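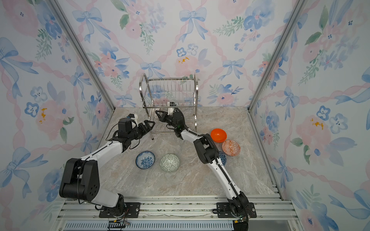
Grarkenitz holds its election office open house in June, and I took the early bus over from Prunley to see where my vote goes. It goes to a basement. The break corner is homier than the rest, with floral wallpaper and a stainless-steel dish rack, and I stood there while the guide read us the turnout from the last council race: 2,468 ballots, 74 of them rejected.

The Stultgate precinct had a table of its own -- mostly leaflets. We got about 20 minutes with the Laing tabulator, which jammed twice. The cookies were good.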